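Progress report – Sayce Hall community kitchen and lunch table
To: Gwion Lloyd, Pollitz Fund
From: Haf Landeg, kitchen coordinator
2024-01-22

Gwion – sorry this is brief in places, written between deliveries. Headings follow your template except where I ran out of things to say under them. Budget sheet comes separately from the office.

Where we are up to

Kitchen open and in use. Lunch running twice a week as agreed, cooking skills group once a week in the small room. Holiday break was longer than planned, the hot water unit failed and the plumber couldn't get the part. Back on now. We lost 3 sessions and will make them up before the end of the grant, not asking for an extension.

Highest number at a lunch so far is 53. That was the one before the break and it was too many for the room to be honest. Queue out the door, second sitting didn't get salad. We have capped it since and people book through the front desk.

Tables

The old trestles are gone. Splinters, one had a leg held on with wire. The new prep tables are white, wipe clean, and big enough for people to work on both sides. Cost a bit more than the quote because of freight, the difference came out of the small equipment line (you okayed this by email, I can dig it out).

White was the right call. Shows every crumb and every bit of peel, so it gets wiped. The downside is beetroot. And turmeric. We now do both on the boards with a tray under, no exceptions, including me.

Plates and serving gear

Bought from Droter, the catering supplier. Went for square plates over round for the cold table, they line up along the bench and you fit more on. Brown with a dark rim. People like them. They look like something you'd get at a cafe and that matters more than I expected – a couple of the older regulars commented on it the first day.

Breakages to date: four, all from stacking them wet in the drying rack. New rack is on the wish list. In the meantime they get dried by hand and go straight to the shelf.

We did not buy the matching bowls. Too heavy for some of our people to carry full. Kept the old bowls.

Produce

Wostard farm is still giving us a box a week at the reduced rate through to the end of summer. Very good so far. Cucumbers and zucchini mostly, tomatoes when they have them, silverbeet whether we want it or not. Last box had hardly any lettuce in it, the heat got to it.

We get through a lot of cucumber. Salad, yoghurt dip, quick pickle, water jugs. The quick pickle has been the most popular thing on the cold table and costs next to nothing, vinegar and sugar and whatever is left in the box. Recipe card is printed and people take them home.

Fridge space is tight on delivery day. The second-hand upright runs warm on the top shelf so nothing leafy goes up there. I'd like to talk about replacing it in the next round.

Skills group

Slow start, going well now. Two leaders, one apprentice from the college who comes on placement. The group works on one vegetable at a time – wash it, hold it, cut it, plate it, clean down. Sounds basic and it is. Several of the group hadn't used a proper kitchen knife before and we spent the whole first block on grip and on keeping the board from sliding (damp cloth underneath, every time).

What changed after the first block: we stopped putting everything out at once. Too much on the table and people don't know where to start, and things get knocked. Now it's one plate and one vegetable in front of each person and the rest stays on the trolley until its wanted. Much calmer. Less waste too, though I don't have a figure I'd stand behind for that.

Knives are signed out and signed back in. No injuries to report apart from a grated knuckle, which is in the book.

Problems

Hot water, as above. Fixed.
Parking for the delivery van. Not fixed, have written to the council again.
Dishwasher seal is going. Quote requested.
Two leaders isn't enough if one is sick. We cancelled one group for that reason. Looking for a third person, paid casual, within the existing wages line.

Next period

Make up the lost sessions.
Finish the labels on the dry store, half done.
Get the drying rack if there is anything left in small equipment.
Cold table menu for the warm weeks, mostly from the farm box, so cucumber again.
Full acquittal to you in June with the receipts.

You asked last time if you could bring someone from the board to a lunch. Yes, any week, just tell us the numbers beforehand so they're in the booking. Come early if you want to see the tables before they are covered in food, it gets busy quickly once the doors are open and I won't be much use for talking.
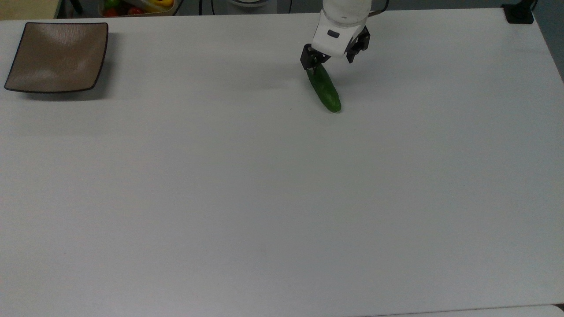

Also still need the new logo file from your end for the recipe cards, the one I have prints fuzzy. Ta – Haf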